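Unit 8: Point of View and Withheld Information

Set reading: Mehrangiz Ansari, Osuvico, chapters one to four. Bring your own copy; the library has 2 on short loan.

1. Terms

Narrator: the voice that tells the story. Not to be confused with the author.
Focaliser: the character through whose senses and knowledge events are given.
Gap: a piece of information the text leaves out. A gap may be temporary (filled later) or permanent.

In Osuvico the narrator is unnamed and speaks in the third person. The focaliser is Gustivon until the end of chapter two, then his sister. The change is not announced. Look for it in the verbs of seeing and hearing.
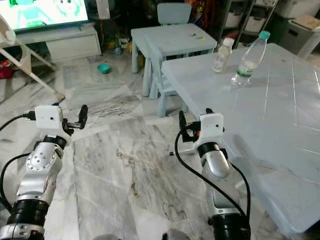 2. Temporary and permanent gaps

The contents of the letter form a temporary gap, opened in chapter one and closed some 80 pages later. The reason for the father's silence is a permanent gap. Jalali (course reader, section 2) argues that a permanent gap must be marked in the text, or readers will take it for an error. Swai disagrees and treats unmarked gaps as a feature of the retold myth, where the audience already knows the outcome.

Compare the Drornus episode. The older ballad gives the drowning in full. Ansari gives the walk to the shore and the walk back.

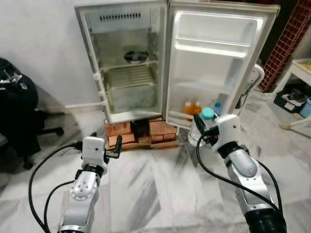

Fig. 2. Small refrigerator, door open.

3. Preparation for the seminar

Mark every sentence in chapter three that reports something the focaliser could not know. Decide for each whether the narrator or another character is the source.

Read the Ghasemi extract before section 2 of the reader.

4. Essay

2,000 words, excluding quotations. Discuss one permanent gap in a set text. Plot summary earns no marks. Drafts go to Carmela Arroyo by noon on the last teaching day in April.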